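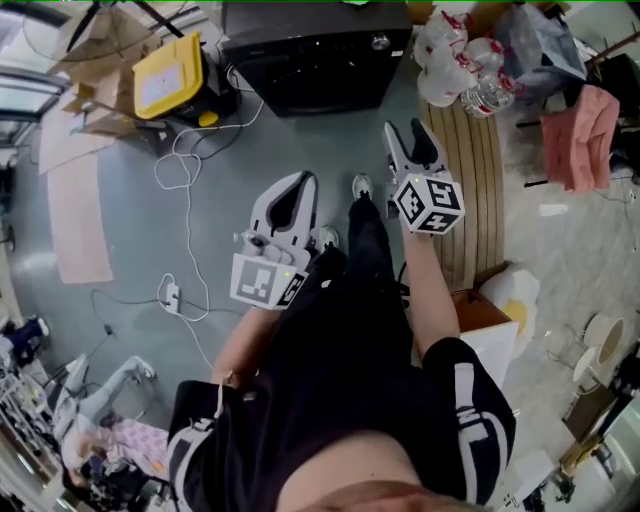 Sneakers and shorts on the concrete floor.

About Votico

Votico is a floor care company based in a former print shop on the east side of town. We clean, patch and seal concrete floors for garages, workshops, small warehouses and school gyms. Lucimara Tavares started the business with one rented grinder and still does most of the site visits herself.

There are 7 of us now. Two people work in the office and the rest are out on jobs. We have finished 261 floors, most of them within 50 miles of the shop.

A typical garage takes 3 days. We move what needs moving, grind the surface, fill cracks and put down the sealer. Larger floors are done in sections so that part of the building stays open. Our sealers come from Mimex and our patching compound from Varent.

Quotes are free and are good for two months. We do not do tile, carpet or outdoor driveways. For those we usually send people to Ghumman, across the street from us.

The office is open Monday to Friday. April fills up early, so call ahead if you want a spring date.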